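Chapter 7
Laying Out the Floor and the Fixture

The first six chapters treated the arm and its controller as if they hung in empty space. A shared workshop has a floor, and other members who move things. This chapter places the machine in the room. The working case throughout is the Hiltivero build, a mobile two-arm machine assembled by members of the Dodier workshop and driven by the Nakix motion planner.

7.1 Reference marks

Every station in the build gets a taped outline on the carpet. The outline gives the planner a nominal pose and gives people a place to return a cart to. Yellow vinyl tape holds well on short-pile carpet if the corners are overlapped and pressed down hard.

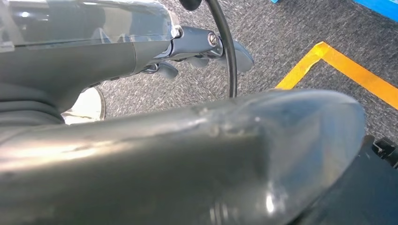
How accurate does a floor mark need to be?
Close enough that the part lands inside the camera's search window. The final correction is made from the fixture, so an error of a few millimeters in the tape costs only a little search time.

7.2 The work table

A steel table is stiff enough for light handling but slides on carpet when pushed. Record its position after it has settled under load. The fixture plate carries the datum for the task, and its coordinates are stored relative to the plate — never to the table edge, which on a folded top is seldom straight.
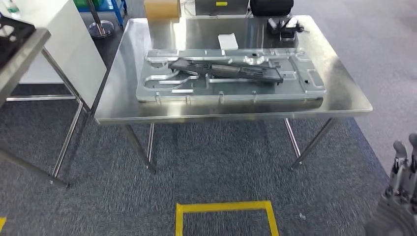

The locating features should be probed in the same order each time. The Hiltivero log holds 2,000 probe cycles, and the spread in the results fell sharply once the order was fixed. A long part needs two contacts set far apart, plus an end stop. If the part rocks, fix the contacts before changing any software.

7.3 Carts and travel lanes

Leave 300 mm between the widest point of the base and any neighboring outline. Carts on casters drift, so lock them or check them at the start of a session. The Antoniuk method, used in the exercises, assigns each outline a number and a single permitted approach direction.

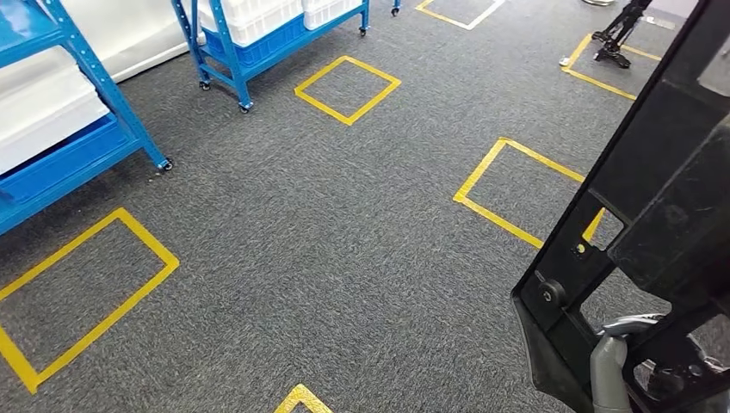

Figure 7.3 Taped floor outlines with shelving carts.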